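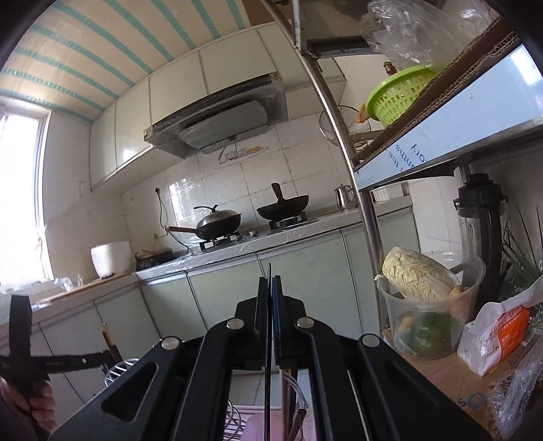 Photo : Csaba Halász

Bon, il faut que je vous parle du riz. Depuis février je mange du riz presque tous les soirs, et je ne m'en lasse pas du tout (mon porte-monnaie non plus, d'ailleurs !).

Tout a commencé avec Melur, ma voisine du dessus, qui m'a vue égoutter mon riz dans une passoire comme des pâtes. Elle n'a rien dit, mais alors quel regard ! Le lendemain elle est descendue avec un sac de riz au jasmin et m'a fait tout recommencer depuis le début : rincer, frotter un peu les grains entre les doigts, jeter l'eau blanche, recommencer, encore. Moi je m'arrêtais au premier rinçage, quand je rinçais...

Pour l'eau, elle ne mesure rien. Elle pose le bout de l'index sur le riz et verse jusqu'à la première phalange. J'ai essayé avec un verre doseur, j'ai noté 630 ml dans mon carnet, et c'était moins bon qu'au doigt, allez comprendre. Après cuisson, on laisse reposer sept minutes sans soulever le couvercle. Je triche souvent à cinq, j'ai trop faim !

Et puis il y a le riz de la veille, mon vrai péché mignon. Froid, bien égrené, jeté dans une poêle très chaude avec de l'ail, un œuf, ce qui traîne dans le frigo. Mon ami Haziq met du piment partout, jusque dans l'omelette, et il m'a convertie à moitié. Je garde quand même un verre de lait à côté, au cas où.

Par contre, le riz gluant, gros échec. Je l'ai oublié dans l'eau tout un week-end et ça sentait franchement bizarre, tout est parti à la poubelle. Je retente samedi, avec de la mangue si j'en trouve des mûres au marché.

Et vous, le riz, vous le rincez combien de fois ? Dites-moi en commentaire, on n'est pas d'accord à la maison et j'aimerais bien avoir raison !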